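Applies to flat-top and resonator guitars, mandolins and five-string banjos played as a group of four to six around one large-diaphragm condenser. For individually miked or DI'd line-ups, use the standard input list.

## 1. Stand and microphone height

1. Set the stand on the centre line of the stage, one pace back from the front edge.
2. Raise the capsule to chin height of the shortest singer. Taller singers lean in.
3. Angle the capsule down 15 degrees. Banjo and guitar then sit inside the pickup pattern without a second microphone.
4. Select cardioid. Engage the low cut if the stage is hollow.

Bass is the exception. Place the bass player directly behind the microphone, far enough back that the instrument does not mask the guitar. If the bass has a pickup, run it to its own channel and keep it low.

## 2. Ringing out

Mute everything except the condenser. Bring the fader up slowly until the first frequency rings, identify it on the analyser, and cut it with a narrow filter. Repeat until the cuts stop giving you useful gain. Five filters is a sensible ceiling; past that, move the loudspeakers.

In the hall at Brornitz the first ring was at 1,830 Hz and the second at 113 Hz. The lower one was the stage itself and went away when the low cut was engaged. Write your own figures on the channel strip. They will not transfer to another room. 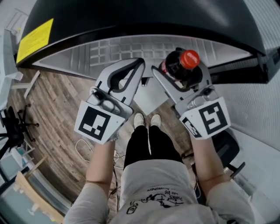
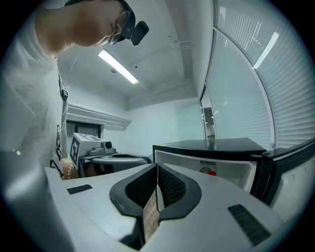

Do not use floor monitors. A wedge aimed at an open condenser costs more gain before feedback than the players get back in comfort. If a singer insists, use a single in-ear pack and feed it vocals only.

## 3. Choreography

Players balance themselves by distance. Mark three arcs on the floor with cloth tape:

| Arc | Who stands there |
|---|---|
| Inner | Lead voice or soloist |
| Middle | Harmony voices, guitar |
| Outer | Banjo when not soloing, bass |

A soloist enters from the left and leaves to the right. Reverse this if the fiddle player bows into the traffic. Rehearse the entry in the two bars before each break, at tempo, with instruments on.

Wael Bennani's method for banjo is to turn the head of the instrument off axis during vocals instead of stepping back. It works well on shallow stages. Resonator guitar needs the opposite treatment: the player must get close and lift the instrument towards the capsule.

## 4. Check

Run one verse, one chorus and one break from each soloist. Stand at the back of the room. If the harmony disappears, bring the middle arc in by half a pace before touching the fader.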